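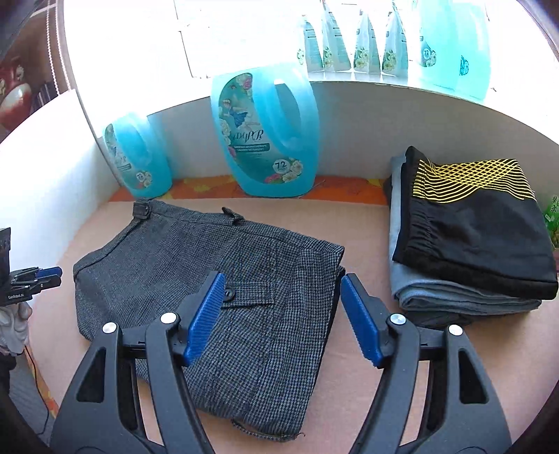

Trotora folding work, March update for Maj-Britt

Short one, writing between sessions.

Demos: 100 in, target is 500 by end of phase. Shorts and trousers only so far. Patterned cloth is the hard part, houndstooth on the pink table cover confuses the edge finder less than plain black does. Didnt expect that.

Method: two-finger hand-held grippers, blue pads. Waldemar relabeled the first 30 for grasp point, cuff vs waist. Cuff grasps transfer better. Small set, dont quote it yet.

Still to do:

- Shorts laid sideways, legs spread, waist to the right. Policy picks the wrong leg first. More demos from this pose.
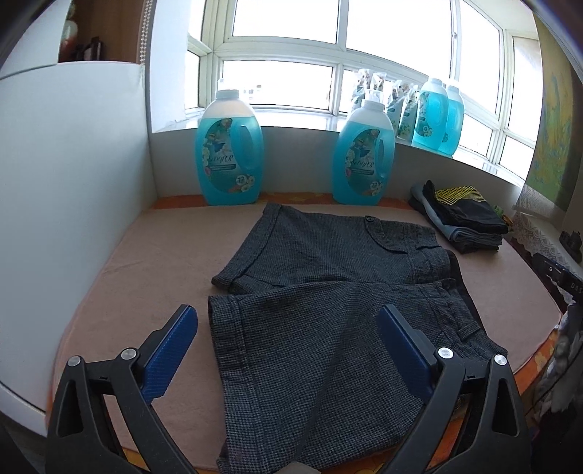

- Black items. Elsa wants seperate lighting runs, starts Monday.
- Budget: on track, pads reordered.

Vidar

Comments (2)
Thodoris A.: is the cuff result with or without the wrist view?
Vidar W.: with. without is next

Recent
Sundness gripper calibration notes
Aebischer phase 1 report

Contact: Bromov project office | Back to top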